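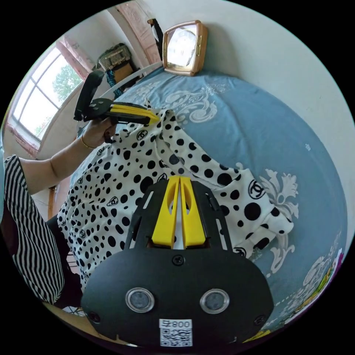
Yellow gripper fingers, white fabric behind.

How to Submit an Airlift Request Through the Bresthorpe Movement Cell

Units that require space on a scheduled or special military air transport flight must submit a request to the Bresthorpe Movement Cell. The procedure applies to passengers, general cargo and mixed loads. Requests for aeromedical evacuation follow a separate channel and must not be entered on the form described on this page.

Before you begin

Obtain the unit code, the budget line and the name of the approving officer. Cargo requests also need the weight, length, width and height of every item in its packed state. Estimated dimensions are accepted at the draft stage only.

Confirm that the departure airfield can handle the load. Grineck accepts palletized cargo and vehicles. Gunton accepts passengers and hand-loaded freight, and has no loader for full pallets.

Step 1. Open a request

Complete Form 1103 in the Lynch planning system. Select "Passenger", "Cargo" or "Mixed". A mixed request is planned as a single load -- if the passengers are able to travel separately, open two requests and cross-reference them in the remarks field.

Step 2. Enter the movement window

Give the earliest acceptable departure and the latest acceptable arrival. A window of at least 5 days allows planners to combine the load with traffic from other nations. Narrower windows are permitted, but the approving officer must enter a justification.

Step 3. Describe the load

List each item on its own line. Enter the gross weight in kilograms, including packing material and tie-down equipment. Batteries, compressed gases, fuels and ammunition must be declared as dangerous goods, with the UN number and packing group. Attach the shipper's declaration as a separate document.

For passengers, enter rank, nationality and baggage allowance. Weapons carried as baggage are declared on the passenger line.

Step 4. Submit for approval

The request passes to the approving officer and then to the cell. It must reach the cell no later than 15 working days before the start of the window. Urgent requests may be submitted later by telephone to the duty planner, followed by the completed form.

Step 5. Respond to the offer

The cell replies with a flight offer, or with a notice that no capacity is available. An offer is held for 2 working days. If it is not accepted within that time the space is released, and the request returns to the queue with its original priority.

Changes after acceptance

Report any change in weight or dimensions to the duty planner at once. A heavier load may require a new fuel plan or a different aircraft type. Cancellations are made in Lynch and confirmed by e-mail -- a telephone call alone does not release the space.

Requests for August flights from Gunton are subject to reduced ramp hours. The current airfield schedule is available on the Lynch home screen.

Page last reviewed: 18th August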